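Reading Room > Fiction > Short Stories

The Gate Clock at Lumavard

Print | E-mail

Last updated: Saturday

To: The Commandant, Lumavard Garrison
Subject: Inquiry into the keeping of time at the main gate

The board was directed to establish why the 6:00 a.m. formation at Lumavard takes place at a time other than 6:00 a.m., and to recommend corrective action. It met in the upper classroom of the supply school. Its findings follow.

The clock over the main gate was made by the firm of Stüber and installed when the gate was built. It has one face toward the road and one toward the parade ground, and both are driven by a single movement. The clock is slow by six minutes. It doesn't lose time. It was six minutes slow when it was first entered in the property book, it is six minutes slow at present, and every signed inspection between those entries gives its condition as "serviceable, slow, constant."

Garrison Standing Order 391 states that "the hour shall be that shown at the gate." The order was written when few soldiers owned a watch. It has been reissued by each incoming commandant, as part of the bound volume, and the board found no evidence that any of them had read it separately.

It follows that Lumavard has kept its own time for as long as it has been a garrison. Formation, meals, guard mount, sick call, and lights out are all conducted by the gate. The 2,000 soldiers assigned to the post adjust within a week of arrival. Several of those interviewed were unaware that they had adjusted. One supply sergeant, asked for the time, gave two answers and inquired which the board preferred.

Difficulties arise where the garrison meets the outside. The morning train from Drultent keeps railroad time and leaves the Lumavard platform at 7:30. Soldiers going on leave are released at the gate at a quarter past seven, gate time, which allows nine minutes for a walk of eleven. They run. The board observed this on three mornings and notes that the running is orderly, that the senior soldier present sets the pace, and that the townspeople step off the sidewalk in good time to let them pass. The conductor reported that he has never left anyone behind. He declined to say whether the train has ever left on schedule.

The question of the clock has been raised before. Correspondence on the matter fills one file drawer and part of another. The first request for correction was returned because it had been sent to Ordnance. The second was approved by Engineers, who own the gate, on condition that Signals, who own the time, agree. Signals agreed, and asked which of the two offices would supply the ladder. There is then a gap in the file. The next paper is an invoice for a ladder, marked unpaid.

A later commandant ordered the clock set right on his own authority. A corporal from the workshop went up before breakfast and moved the hands forward. The effects are described in the duty officer's log for that day, which the board reproduces in part.

"Bugler sounded first call by the gate. Barracks not awake. Cooks state breakfast not ready and will be ready when it is always ready. Old guard relieved six minutes before new guard dressed, leaving gate without sentry. Sergeant of the guard stood the post himself in his undershirt. Colonel's wife's cousin arrived on foot from station during this period and was challenged. Commandant informed. Clock restored by noon."

The corporal's statement is attached to the log. He wrote that the movement was clean and well oiled, that nothing in it was worn or bent, and that on the inside of the case door he had found a line scratched into the metal. He copied it out. It read: "Set to allow for the hill."

The board spent some time on this sentence. The Grovgate road comes up to the garrison by a long grade, and before the railroad was built every soldier, wagon, and dispatch reached Lumavard by that road. The board's junior member, without being asked, walked it from the Grovgate toll house to the gate on a Saturday afternoon with a full pack. He left the toll house when its own clock struck. When he reached the gate, he was six minutes over the time laid down in the march tables, and the gate clock showed him to be exactly punctual.

The march tables were drawn up for level ground. They are still in force. At the time the gate was built, a soldier returning late from leave lost a month's pay, and the time of return was the time shown at the gate.

No record names the person who set the clock. The board searched the property book, the builder's accounts, and the letters from Stüber, which deal mainly with the price of glass. It found an entry in the punishment register that may have some bearing. In the year before the clock was installed, the register runs to many pages, and the commonest offense is lateness at the gate. In the year after, there are two entries. One is for singing. The other is for striking a mule, and was dismissed when the mule's record was read out.

The board considered whether this history should affect its recommendation. The Grovgate road has not carried a marching column in the service of any soldier now on the post. Leave parties travel by train and supplies come by truck. The allowance made for the hill is no longer needed by those for whom it was made, and it now requires their successors to run for the train. A strict reading of the board's instructions would lead to a single recommendation, and a draft was prepared on that basis.

The draft was put to the vote at the end of the afternoon session. The president of the board asked for the time to be entered in the minutes. The recorder looked out of the window at the gate, wrote it down, and read it back. The president looked at his watch, and then for a while at the gate. A leave party was forming up under the arch, with its bags already on its shoulders – the evening train was due. The sentry was looking up at the clock with one hand raised, and when he dropped it they went.

The board makes the following recommendations.

That Standing Order 391 be retained as written.

That the clock continue to be inspected, and that its condition be recorded in the customary words.

That the march tables be amended to show the Grovgate road as a hill.

That the invoice for the ladder be paid.

The president wishes it noted that the last of these was adopted without discussion. The junior member wishes it noted that the release of leave parties could be moved to an earlier hour by a one-line order, and that he has drafted the line. His draft has been sent to Engineers, who have asked for the views of Signals.

The board adjourned at 5:00 p.m., gate time, and its members left together for the station at a run.

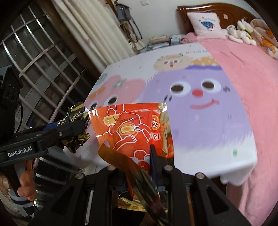
A reader who served on a post much like Lumavard wrote to say that the ladder invoice was the most believable part of the story, that his own unit had kept a broken scale on the books for years on the same principle, and that he would have liked to hear more about the mule.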